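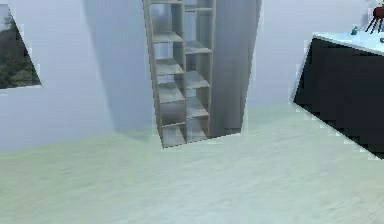
6/16/26

Fadano run, stockroom mockup. Third layout this month. Shahzad Shaikh moved the shelving unit in the sim again and would like it noted that this is the last time. Noted.

Open cubbies stay. The staggered shelf heights stay too, over my objection. The planner hates them, and the people at Malik who do the real restocking say every shelf they own is like that, so the planner can learn.

Spent the morning on what happens to the evening crew when the cart takes over putaway. The Zotis slide says they are "freed for higher-value tasks." I asked which ones. So far the list has 2 items, and one of them is watching the cart.

Talked to the crew lead by phone for 20 minutes. Her points, before I lose them:

- They don't mind losing the top shelves. Bad shoulders all round.
- They do mind the cart deciding the order of the work. Right now they start at the far end so they finish near the door.
- Whoever is on shift wants a pause button that doesn't file a report.

The last one is not in the spec. Nikness logs every pause with a reason code, and there are 12 codes, none of which is "I was walking there."

To do: add start-point choice to the job settings. Ask Nikness if short pauses can go unlogged. Put some stock in the cubbies before the next run, 3 box sizes at least, or we will have automated the care of empty shelves. Counter height still needs checking against the Malik drawing.

Shahzad has just asked if the unit could go a little to the left.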